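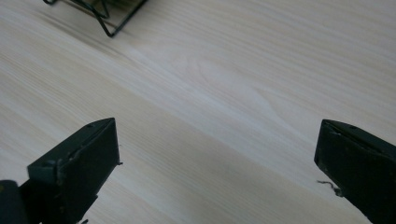 Pale wood tables: which advice to keep and which to skip

I have read a great many pages on looking after light wooden tops, and most of them contradict each other by the third paragraph. Never let water near it. Wipe it daily with a damp cloth. Oil it monthly. Never oil it. I've owned pale tables and desks for most of my adult life, I've ruined one of them thoroughly, and I no longer believe anything that comes with a recipe for lemon juice.

First, find out what you have

Almost every tip you'll read assumes a finish and doesn't say which. Blond wood may be lacquered, oiled, waxed, soaped, or not finished at all, and the same satiny look can come from several of those. The shop may not know either. When I asked about my desk, a Manninen, the man on the phone told me "natural finish," and when I asked natural what, he said natural wood.

So test it. Put a drop of water on the underside, or somewhere under the overhang at the back, and leave it for ten minutes. If it sits there in a bead, there's a film on the wood or a good coat of wax. If it soaks in and leaves a dark spot, the wood is drinking, and you should stop reading tips written for lacquer. The test is crude and won't tell oil from soap, but it will keep you from the worst mistakes.

Daily cleaning

A cotton cloth, wrung out until it won't drip, then a dry one. Go along the grain. I used to think that last part was superstition and on a lacquered top I still do. On bare or oiled wood the crumbs get dragged across the soft stripes and you can see it later when the light comes in low.

Microfiber is fine. I've seen it blamed for dull patches, usually by people who had also been using spray polish for years.

Speaking of which, skip the spray polish. It smells clean and it gives you a shine for an afternoon. Then it holds dust, so you spray again. If the top needs something more than water, a small squirt of dish soap in a bowl of lukewarm water handles fingerprints and butter. Wipe again with plain water or you'll leave a film of your own.

The remedies, one by one

Mayonnaise on white rings. I tried it, twice. The oil in it does something for a faint haze in old shellac, and so would plain oil, without your table smelling like a sandwich. On bare wood it makes a grease spot. Skip it.

Toothpaste. A mild abrasive, which means it sands your finish. On pale wood with a satin surface you end up with a shiny circle where the ring was. My sister-in-law Barbara swears by it, and I have eaten at her table, and I can see every circle.

A warm iron over a towel. This one I came to with low expectations and it does work on some white marks, the cloudy kind left by a hot dish or a wet glass on lacquer. Low heat, no steam, a dry cotton dish towel folded once, a few seconds at a time, and lift it to look. If nothing has changed after four or five passes, quit. Keep it away from anything veneered unless you enjoy regluing edges.

Walnut rubbed on scratches. Walnuts are brown. On a dark table, maybe. On a creamy one you get a brown line.

Bleach for dark spots. No. Black marks on light wood often come from iron and water together (a wet can, a steel pan left overnight), and laundry bleach is the wrong thing for that. Oxalic acid is the usual treatment, it needs gloves and care and proper rinsing, and if the table matters to you I'd pay someone.

Yellowing

Every pale wood changes color. Ash, birch, maple, pine, all of them, some faster than others. The finishes sold as "non-yellowing" slow it down, and I'd put the stress on slow. I paid extra for a can of something called Plikano that promised to keep my desk the color it was on the showroom floor. Three winters on, I moved the lamp, and there was the outline of its base in a lighter shade than everything else.

What helps is boring: move things. Shift the lamp, turn the runner, don't leave a place mat in one spot all summer. If the table has a leaf that lives in a closet, put it in now and then so it gets the same sun. Kerstin Mühlbauer, who sold me the table before the desk, told me to leave a new one completely bare for its first few months. I thought she was being fussy, put a tray down anyway, and had a square until I sanded it out.

Sanding out a mark

Only on solid wood with an oil, wax or soap finish. On lacquer you'll make a hole in the film, and on thin veneer you may go through to whatever is underneath.

Start with 180 grit, by hand, on a block, always with the grain. Go wider than the mark. People rub right on the spot and make a dish you can feel with your palm forever. Then 240. Brush off the dust, wipe with a barely damp cloth, let it dry for an hour, and do the 240 once more, lightly, to take down the fuzz. Refinish the whole top if you can stand to. A patch of fresh oil in the middle will show for weeks.

White-pigmented oil is worth the money here. Clear oil turns blond wood the color of weak tea, whatever the label says.

Coasters and pads

Cork, felt or thick cotton. Rubber and soft vinyl feet can react with a finish and leave marks that won't wipe off, so check under the keyboard, the monitor stand and the fruit bowl. I lost 41 dollars on a set of "wood safe" rubber coasters, and they were the worst offenders in the house.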